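# The Stool Nobody Sits On

My grandmother had a stool in her kitchen that held a phone book, a radio and, on top of the radio, a cat. I never saw a person on it. I've been thinking about that stool for most of the past year, ever since I moved into a big shared workspace and began to notice how much of the furniture in it was doing some other job.

So I did what I always do when something bugs me, which is call people up and ask nosy questions about their stuff. I spent a couple of weeks on it and I loved every minute (my editor less so, she wanted sofas).

First call was Fumiko Koyama, who has been fixing up secondhand seating in a garage behind her house since she quit dental billing. She had 63 stools in there the day I went over. Sixty-three! They were stacked on each other, hanging from the rafters, lined up along the freezer. I asked which ones sell and she pointed straight at the plainest round ones.

"People want a flat top," she told me. "They ask me if it rocks, then they ask me if a lamp will fit on it."

She tests every one with a glass of water. If the water shivers when she taps the seat, the stool goes back on the bench and a leg gets trimmed or shimmed. I tried this at home with my own bathroom stool and ended up with a wet sock, so maybe tap gently. She charges $85 for most of the round ones, and she'll knock a bit off if you bring her a broken one to pick over for parts.

What I liked best at Fumiko's was a shelf of orphans: one-of-a-kind chairs that had lost their set. There was a dining chair with a ladder back, a school chair, something with arms that must have belonged to a very small judge. She says the orphans go to people who have one odd corner. You buy a single chair for a single spot, and then you paint it a color you'd never dare put on six of them. I bought the school chair. It's still in my trunk.

## The big white room problem

Corners are easy, though. The harder question is what you do with a room that's mostly air, and plenty of us are working in those now. You know the type: white walls, a long stretch of hard floor, fluorescent tubes overhead. Great for rolling around in a desk chair. Not so great when you're on a video call and you sound like you're phoning in from a swimming pool.

Damián Benítez sets up shared offices for a small outfit called Femmont, and he told me that people in big rooms nearly always make the same first move. They push everything against the walls, neatly, all the way around, like a middle school dance. Then they wonder why the place feels like a waiting room.

His advice is to pick one wall and let it get crowded. Put the shelves there, put a cabinet there, get a plant in that's taller than you are, and drop a couple of small seats in front where they can be grabbed. Leave the rest of the floor alone. "One busy side and one quiet side," he said, and then he drew it for me on a napkin, which I've kept, and which has guacamole on it.

I asked him about matching, because I have a Tamura catalog at home (104 pages, I've read it in the bath) where every single thing matches. He made a face. He likes wood next to paint next to metal, as long as the heights step up and down a little. Low stool, chair, shelf, plant. Your eye goes for a walk.

The plant thing surprised me. I'd assumed you needed something bushy, but he's very fond of the tall stalky kind that's mostly stem. You can see past it, it doesn't steal daylight from the window, and you don't spend your Friday sweeping up leaves. Blinds behind it, he says, and half open if you can stand it.

## What the small stuff is for

I've started keeping a list of what the low seats in shared rooms get used for, and sitting is way down there. Mine so far has a laptop during a phone call, a box that's going out later, one foot while tying a shoe, somebody's lunch, a stack of paper, and a fan in October when the heat wouldn't quit. 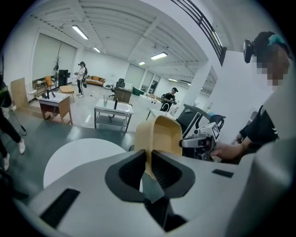 And that's fine by me! A chair with wheels wants to be a chair all day long. A little wooden stool will be whatever you need for ten minutes and then go back to standing by the shelf. I would much rather have two of those than one more side table, and I say this as a person who owns four side tables.

Color helps more than I expected, too. One orange chair along a wall of pale things gives people something to steer by. "Meet you by the orange chair" is a perfectly good set of directions, and it beats "over by the left, sort of near the cabinet."

Hidayah Goh, a woodworker I know from a night class, has a different trick for boards and panels. She never puts them away flat. She leans them upright against whatever's handy, so they stay in sight and she remembers to use them. Her apartment has a shelf-sized plank that's been leaning by the door so long that the mail goes behind it. Fumiko would have cut it up for legs by now.

If you're tempted to go shopping after all this, start small. Get one round stool, 75 bucks tops, and carry it around the room for a week before you decide where it lives. Do the water glass thing in each place, since floors can be as wobbly as furniture.

My school chair, meanwhile, is getting a coat of yellow as soon as I clear a space to paint it. I'll probably set it on a stool.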